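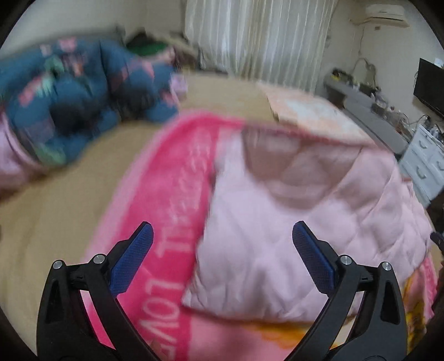 Pink fleece blanket with pale lettering on it.

So I finally caved and bought the Halim, the little projector that every film group I'm in has been going on about since July, and I've now watched far too many superhero films on my bedroom wall to be sensible about it. I'll try anyway!

First up was Westora, because if you're going to test a picture you want capes, explosions and a city falling into the sea. I've seen it at the cinema twice (yes, I paid both times) and I was properly nervous that the big bridge fight would turn to mush. It didn't. With the curtains shut the colours are lovely and the night scenes hold up well, apart from one bit in the tunnels where I could only tell who was winning by the shouting. Leave a lamp on and you lose a lot more than that.

Setting it up took me 2 minutes, most of them spent hunting for a plug. You point it, it squares the picture up by itself, and off you go. The menus are slow though, and typing a password with those arrow buttons made me want to lob the remote across the room.
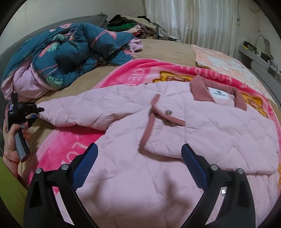 Sound is the weak spot. The built-in speaker is fine for people chatting in kitchens, but when Captain Plavanholm brings the tower down it all goes a bit biscuit tin. I plugged in my old speaker and that sorted it. The fan is noticeable in quiet scenes – and there's a very long quiet scene on the roof, you'll know the one – but I stopped hearing it after a while.

My friend Panya Kaewmanee has the bigger model and swears hers is brighter. She's right, it is, but hers also cost a fair bit more and needs a shelf to itself. Mine was £197 from the shop in Bumthorpe, with £50 off for handing in an old telly, and it fits in a tote bag. We did the whole Westora trilogy at her place on mine and she only moaned once (during the tunnels, naturally).

Would I buy it again? Yes, if you've got a dark room, a pale wall and a speaker knocking about. If you mostly watch in daylight, stick with your telly. I'm off to start the spin-off series tonight, so no spoilers in the comments please!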